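Section 5. Loading and Threading a Label Roll

Applies to the Amitz tabletop label printer, standard and wide models. Read this section before fitting a roll for the first time. Section 6 covers print settings.

Before you start

The printer takes paper, film and pre-cut shaped labels on a cardboard core. Shaped labels such as ovals and tags must be supplied on a backing liner with a black mark on the underside. Without the mark, the printer can't find the start of each label.

Let new rolls sit in the print room overnight before use. Labels that come straight from a cold stockroom can curl at the leading edge and catch under the print head.

You will need:
The label roll
A ribbon that matches the label material (see the chart inside the lid)
A pair of scissors
A lint-free cloth

CAUTION: The print head stays hot after a long run. Wait 5 minutes after the last label before touching anything under the lid.

5.1 Removing the old roll

1. Press PAUSE and wait until the light stops blinking.
2. Turn the printer off at the rear switch.
3. Lift the lid until it clicks into the upright position.
4. Turn the green lever to the left to raise the print head.
5. Cut the liner between the roll and the guides.
6. Pull the remaining liner out through the front of the printer. Do not pull it backward.
7. Slide the outer roll guide off the spindle and remove the core.

Note: If any labels have come off inside the printer, remove them by hand. Do not use a blade on the rubber roller. A nick in the roller will show up as a faint line across every label.

5.2 Fitting the new roll

1. Remove the tape from the end of the roll and cut off the first full turn of labels. The tape leaves glue behind.
2. Hold the roll so that the labels unwind from the top, printed side up.
3. Push the core onto the spindle until it touches the inner guide.
4. Replace the outer guide. It should touch the roll lightly. The roll must turn freely when you push it with one finger.
5. Feed the liner under the tension bar, then between the two blue edge guides.
6. Continue feeding until the liner sticks out past the tear bar.
7. Close the edge guides until they meet the liner on both sides.
8. Turn the green lever to the right to lower the print head. 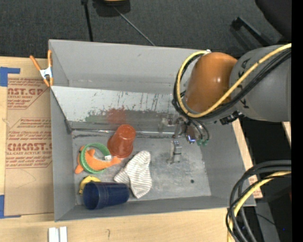 Can I use a partly used roll from another printer?
You can use it if the core fits the spindle snugly and the labels are wound facing out. Cut away any dusty or creased labels first, then calibrate as in 5.3.

5.3 Calibrating the sensor

Calibrate every time you change the label shape or size. There is no need to calibrate when you replace a roll with another of the same stock number.

1. Close the lid and turn the printer on.
2. Hold FEED until the light blinks twice, then let go.
3. The printer feeds several blank labels and stops.
4. Check that the gap between labels lines up with the tear bar.
5. If it does not, open the SENSOR menu, select BLACK MARK for shaped labels or GAP for plain rectangles, and repeat from step 2.

Print one test label before starting a job. The outline on the test label should follow the die-cut edge evenly on all sides. If it is off to one side, open the lid and check the edge guides.

5.4 Error codes

1060: Label not found. The liner is not under the sensor, or the wrong sensor type is selected. Thread the roll again and calibrate.

1223: Print head open. Turn the green lever fully to the right. If the code stays on, check for a folded liner under the head.

92: Ribbon out or broken. Fit a new ribbon, or tape the broken end to the take-up core and wind on two turns.

CAUTION: Do not clear a code by turning the printer off during a feed. The liner may wrap around the roller.

5.5 Storing opened rolls

Put opened rolls back in their bag and stand them on end, out of direct sunlight. Write the stock number on the bag. Shaped labels from the Grallard range have the number on the inside of the core only.

For replacement guides and rollers, contact the parts desk in Carkville and ask for Nelly Correa. Have the serial number from the rear plate ready.

Section revised Jun 20, 2024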